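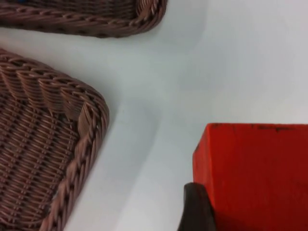
Trendham woven trays, set of two: review

The shop page says "handwoven look," and I'd stress the word look. I paid 21 dollars for the pair and expected less. The twisted rim is the best part.

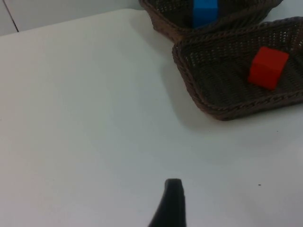

Both trays on the white table, blue cube in the back one.

Sides are low, so forget tall stuff. Small gaps in the weave, too. I wouldn't trust them with beads.

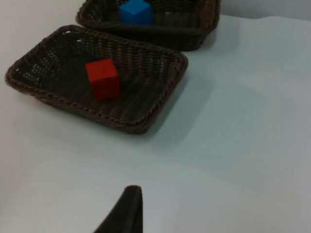
Red cube in the near tray, blue in the far one.

Fine for blocks. I'd skip a second set.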